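Teaching by Hand: The Sink Unit

Gallery from the September sessions, put together by Asmaa Kamel

These pages show how we record household tasks for the Drorine project. The method is simple to explain. A person holds a gripper in each hand and does an ordinary job with them: picks things up, puts them back, opens a door, closes it. The grippers record how they move and what they see. Later the recordings are used to train a policy that runs on a robot arm with the same kind of fingers.

The sink unit went up in the big room at Alaoui. It is a freestanding cabinet with a counter, a basin and a faucet, and it has no back panel, so you can see straight through it into the room. It isn't connected to water. We use it for the tasks that people do at a sink without thinking much about them, which are also the tasks that gave us the most trouble on the arm last year.

The target for the sink unit was 2,000 usable recordings. We finished with 1,914, and the rest will be made up in the next round.

1. Under the counter

The lower cabinet is the harder half of the unit. The doors swing outward, the drain pipe hangs down in the middle, and bottles stand on the floor of the cabinet where the light is poor. A person reaching in by hand bends their wrist around the pipe and doesn't notice doing it. With a gripper the reach is longer and the wrist has less room to turn.
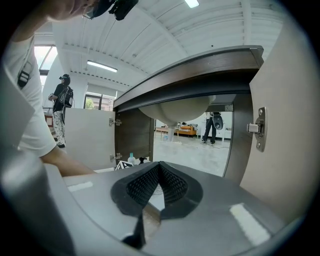
We split the cabinet work into short tasks. "Take out one bottle" is a task. "Put one bottle back" is another. "Close both doors" is a third. In the first week we tried recording all of it in one go, from closed doors to closed doors, and the recordings came out long and hard to check. When one part went wrong the whole thing had to be thrown away. Short tasks can be joined up later if needed.

The rules for the person holding the grippers are printed on one sheet:

Start with the fingers open and the grippers still.
Move at the speed you would use at home, or a little slower.
If you drop something, stop. Don't pick it up and carry on.
Keep the marker in view at the start of every recording.
Don't use your elbow, hip or knee to push a door.

The last rule was added after the first day. Almost everybody closes a cabinet door with whatever is free, and the arm doesn't have a hip.

A recording with a dropped bottle isn't wasted. It gets a separate label and goes into its own folder, and Odeo has asked for those as well. They want to look at the few moments before the drop to see whether the finger pads were square on the bottle. Flat, narrow caps are the worst for this. A round bottle will settle into the V of the pads if you let it, but a trigger top tends to turn.

People get tired quickly at this station. The grippers aren't heavy, but you hold them away from your body and you are bending down the whole time. We changed over every 30 minutes and kept a chair nearby.

2. On top of the counter

Work above the counter goes faster. You can stand up straight, the light is good, and both grippers can be seen by the person wearing them. Most new people start here for that reason and move down to the cabinet when they are comfortable.

The main tasks are moving a bottle from one side of the sink to the other, passing it from the left gripper to the right, and setting it down upright at the back by the faucet. The handover is the one that takes practice. One gripper has to hold still while the other closes, and then the first one has to let go without pulling. When two hands do this they feel each other through the object. Through grippers you feel a lot less, so you have to watch. 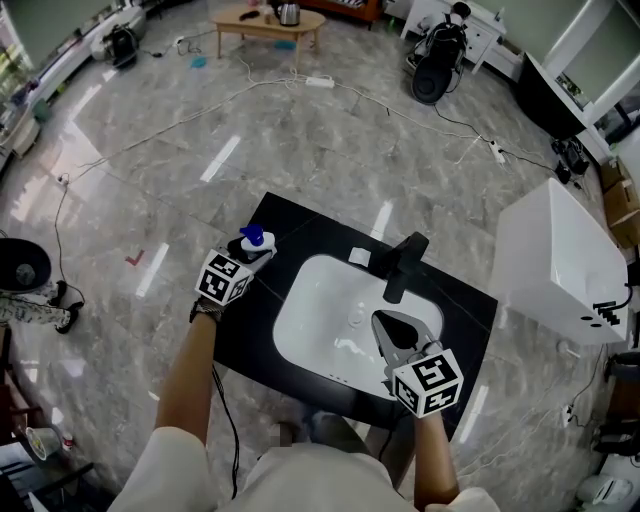
The markers on the grippers are what let us work out where each one is from one moment to the next. They have to stay clean and flat. A corner that lifts by a small amount is enough to throw the position off, so they get checked when we change over and replaced if there is any doubt. We also check them against the card in the cabinet at the start of each block.

The cables are a nuisance. They need enough slack to let you reach the far corner of the counter and not so much that they drag across the basin and end up in the task. We tried running them up the sleeve, over the shoulder and down the back of the arm. Letting them hang was the least bad of these. Inier is working on a battery version of the gripper, and we hope to have a pair for the next round.

Things were put in different places between recordings. If the bottle always starts on the left, the robot learns that bottles are on the left. The person not wearing the grippers moved the objects while the other one looked away, which made people slow down and find the bottle before reaching for it. That short search is useful in the data.

Checking and next steps

Every recording is watched once at normal speed by a person who wasn't holding the grippers. They mark the start, the end and the moment each object leaves the surface. This takes longer than the recording itself. Two faults came up more than the others: starting to move before the recording began, and leaving the fingers closed at the end.

The next round will use the same unit with a different set of bottles and a dish rack. The target goes up to 3,000, including the ones carried over. We will also record the same tasks by remote control of the arm, with the operator standing behind the unit, to compare how long each method takes and how much of it has to be thrown out.

Anyone at Odeo or Inier who wants the task sheet or the labeling notes can get them from Asmaa. The gallery for the table and laundry tasks will follow when the checking is done.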